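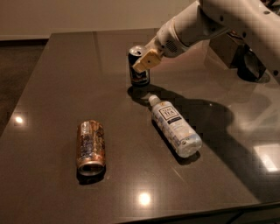
Drinks on the big brown table, one standing and two lying down.

9 Mar 2020

Drinks night prep is under way and I am in such a good mood about it! I know it's only a few cans and bottles, but I've been looking forward to this all month, and the kitchen finally looks like a place where people could stand around and have fun.

Started with the table. I've had it since I moved to Iltitz and I still get a little thrill every time I wipe it down properly. It's that very dark chocolate brown, so shiny that the ceiling lights show up in it like little moons. Crumbs show up too, and fingerprints, and every ring anyone has ever left behind. I did it twice with the damp cloth and once with the dry one and it was gorgeous for as long as it took me to set the first can down. Oh well. It's a table, it's supposed to have stuff on it.

Then the sorting! My plan was to get every drink in the house out where I could see it, because they'd ended up all over the place (the closet in the hall, behind the rice, the bottom of the blue bag I take to the pool). So much more than I thought. I found a lemon soda that must have come with me from the old apartment on Sriwong. I'm keeping that one just to see if it's any good.

The black can with the red, blue and white on it got to stand up. I love how it looks on the dark table, just the silver top shining and the bright bit of label lower down. The tea is the one in the clear bottle with the white cap, on its side for now, and I keep admiring that label, the dark square with TEA in big letters and the thin lines of blue and gold. It's so neat and plain. Whatever is in there is as clear as water, too. When I was a kid tea was brown and came out of a pot and you let it sit until it was almost black, and my grandmother would have had something to say about this one. I'm going to pour it into a real glass with ice and a slice of cucumber and I bet it will be lovely.

And the coppery gold can! That one is my favorite just to look at. There's so much going on in the print, blue and white and brown all over it, and when the warm light hits the metal it looks like something from a fancy tin of cookies. I'd put it on a shelf if I had a shelf free. Maybe I will rinse it out afterward and keep pencils in it. I already have a pencil can, but that one is a soup can and has no charm at all.

Made a list on the back of the Prundeo receipt while I was at it:

ice, two bags
limes
the long spoons (where??)
cucumber
more tea, the same kind if they have it
napkins, any color except the orange ones again
something salty

The receipt came to 21 with the limes left off, so I have to go back tomorrow in any case. I don't mind one bit. The walk is nice now that March is being kind to us, and there was a tree by the bus stop with actual buds on it. I stood and looked at it like a fool and almost missed the light.

Where to put everything is the big question. Last time I lined up all the drinks in the fridge door and it got so heavy it swung open every time somebody walked past. This time I want the cans low down in the big enamel tub, with ice packed around them, and the bottles standing behind it against the wall. I tried the tub empty at the end of the counter and it fits with a hand's width to spare. Love it. Teas at one side, fizzy things at the other, and the oddballs in a bowl by themselves so people can dig through and be surprised.

I wrote little cards too. Eight of them, folded so they stand up. My lettering gets worse as it goes, the first is beautiful and the last looks like I wrote it on a train, but they're cheerful. I used the green ink.

Oh, and music. I put on the Dramodine record while I was sorting and played the first side three times over, because I kept having wet hands and couldn't turn it. It's perfect for this. Sort of bouncy without being loud. It goes on the pile for the party.

Still to do: find the long spoons, wash the tall glasses, move the chair with the bad leg into the bedroom before anybody sits on it. I have 10 tall glasses if I count the chipped one, and I'm going to count it and drink from it myself.

It's late and my feet hurt and I've eaten nothing but crackers since lunch, and I feel great. I want to try one of those teas tonight, just a small glass, to know what I'm serving. I think I'll have it at the window with the last of the crackers.

Note for the morning: limes first, then ice, or the ice will be soup by the time I get home.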